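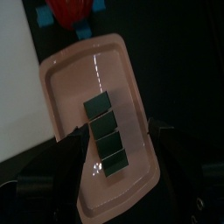
Chapter 13
Dropped Loads and Grip Faults

A gripper that drops its load has usually been failing for some time before the drop. This chapter deals with faults between the fingertip and the part: loss of friction, uneven closing, and false reports from the sensor that is supposed to confirm the grasp. Faults in the arm joints were covered earlier and are mentioned only where they can be mistaken for a grip fault.

The main case comes from the Saltance plant, where a two-finger gripper moved shallow trays of tiles from a loading table to a kiln cart. On Thu 22 September a tray left the fingers during the lift and landed inside the guard fence. The controller logged a good grasp. It went on to complete the move with nothing in the gripper and released over the cart on schedule. The operator saw the tray on the floor, opened the gate to pick it up, and found the arm still in motion on the far side of the cell. The gate switch stopped it. There was no injury.

Two separate faults were present. The first was mechanical: the screws holding one fingertip had worked loose, so that the tip turned slightly under load and met the rim along an edge instead of a face. The second was in the program. The grasp check read finger position once, at closing, and never again. A part lost after that moment could not be detected.

The Wolelell controller used in this cell allows the check to be repeated during a move, but the option was off. With it on, and a sampling interval of 20 milliseconds, the same drop was repeated on a test stand and the arm stopped before it had traveled around 31 millimeters -- well short of the cart.

Section 13.1 defines grip force and safety margin. Section 13.2 treats fingertip wear and fasteners, using the Drolik inspection schedule. Section 13.3 returns to the grasp check and works through the stop logic line by line. Readers who have not studied guard interlocks should review them before starting the problems.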